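Skorkbridge Community Help > Home and Garden > Damp, Mould and Drains

Musty smell in back bedroom, only when the heating is on

posted by leftbootwet

We moved into a 1930s semi in Stumovbridge in the spring and the back bedroom was fine all summer. Now it's November, the radiator goes on at six in the evening, and by seven the room smells like a church hall cupboard. By morning it's gone. No black spots, no wet patches, wallpaper all stuck down where it should be.

I have had the carpet up along the outside wall (dry, ugly), sniffed the inside of the wardrobe (mothballs, not mine) and bought a humidity meter, which says 60 with great confidence whatever I do to it. A man from Boateng Damp Services came on Wednesday, tapped the wall twice and quoted me 2,134 pounds for injections. Is he right, or am I paying for his van?

grullen_lane_lurker

Don't sign anything. Injections are for rising damp and you're upstairs, so it would have to be very ambitious damp.

Smells that come and go with the heating are usually dust and old muck warming up. Look down behind the radiator with a torch. Ours had a sock, a birthday card and a layer of grey felt you could have made a hat from. Turn it off, let it cool, then go down between the panels with one of those long bendy brushes and have the hoover running underneath. Old sheet on the floor first. You'll want gloves, and you'll want to open the window before you start, which I didn't.
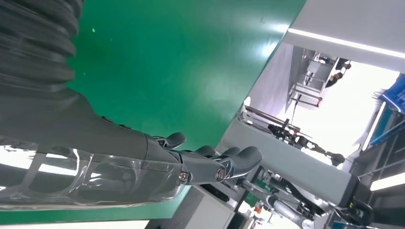
Hand and sleeved forearm next to the green tabletop.

If it still smells after that, pull the wardrobe out a hand's width from the wall and leave it there for a week. Big furniture on an outside wall traps cold air behind it and the back panel goes musty long before you see anything.

Meter reading of 60 is a bit high but people live in worse. Mine cost a fiver and I wouldn't trust it to tell me if it was raining.

tepidgravy

Had this. Was the chimney. Is there a blocked up fireplace in there? If there's no vent in it that's your smell.

mrs_pelmet

Second the chimney, but check the pot as well as the vent. Ours was open at the top and had been taking in rain for years, so every time the room warmed up we got wet soot and old pigeon. A cowl and a plain grille in the old fireplace opening came to 200 all in, and the roofer did the gutter while he was up there.

For comparison, the first firm we rang wanted 4,000 to strip the whole wall back and replaster it. I still get their calendar.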